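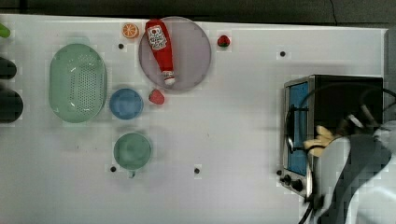
How does a student abroad get home when the only road out is under water? By ferry from Skerna, as of this morning, and I've got a seat on it!

2018-05-04. Ten days of flood news and at last a good bit. The embassy rang Princess Layug just after breakfast and she came running down the corridor shouting it – two boats, 147 places, students from Ulen first. I could have hugged the whole building. Jananby is still shut off and the college says classes there won't start again until September, but the water at Whitfield bridge has dropped and the buses can get as far as the harbour.

Bag is packed (one jumper too many, I'm sure). Mum cried on the phone, then asked if I was eating. I am, Mum! Rice mostly, and the shop by the gate had bread again today, so we bought two loaves and ate one on the stairs.

Phone credit down to nearly nothing. Must give the kettle back to the warden and leave my thesis notes with Princess, whose boat goes a day later. Bus is at six. I don't think I'll sleep at all.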